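Section 3: Papering and flooring a display nook
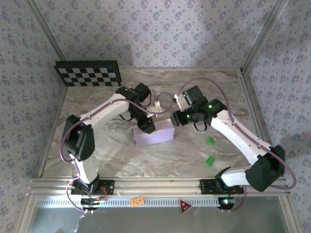 I always start with the walls, as paste drips and I'd much sooner wipe it off bare board than off a finished floor. For a small nook you want a paper with a little repeat, like the pale lavender one with the dark floral motifs, running round all three sides. Big roses look daft at this size (I tried!). The grey-and-white marble pattern on the floor is busy enough to hide crumbs and quiet enough not to fight with the flowers.

1. Measure each wall and add 3 cm top and bottom for trimming.

2. Hang the back wall first. Start from the middle and work out to the corners, smoothing as you go with a dry cloth - an old tea towel is fine.

3. Hang the two sides, matching the flowers at the corners. Mine drifted a bit on the left and I left it.

4. Leave it all overnight with the door shut.

5. Lay the floor sheet loose, press it into the back edge, then trim the front with a sharp knife.

Caution: cut away from your fingers, and change the blade before you think you need to. A blunt one drags and tears the pattern.

Note: Sihan Ye swears by Draren paste, but I use Mastwood and thin it slightly. Buy all your paper from one batch - mine was 403 - or the lavender may not match.

6. Try a few small things on the floor before you settle on colours. Light purple picks up the walls nicely, and a spot of green livens it up.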